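3.2 Firing schedule and cooling

Test tiles for the enamel study were cut from fine silver sheet at the Ruvside workshop and given one coat of clear flux before any color went on. All tiles were fired at 800 degrees Celsius in a small front-loading kiln, and the door was kept shut until the enamel had gone glossy.
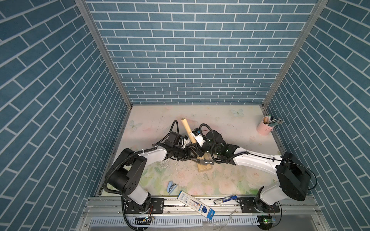 Half of the tiles then cooled on a steel rack in open air. The other half went into a second kiln held at 300 degrees and were left there until evening. Opaque white from the Nirkura range was used for the top coat in both groups — the same jar throughout.
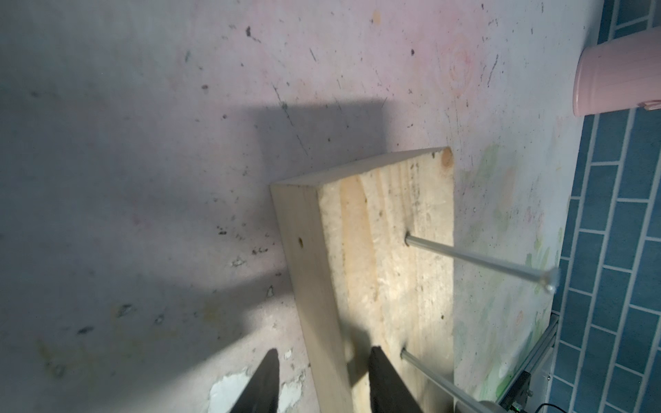
Hairline cracks were more common in the air-cooled group, mostly near corners and along sawn edges. Tiles with a counter-enamel on the back held up better in either group. Seven pieces were set aside because the flux had pulled away from the silver during firing, and these are not counted in Table 2.

Figure 3. Order of firing and cooling steps for the two groups of tiles.

Surface gloss was scored by eye under a daylight lamp, following the scale in Section 2.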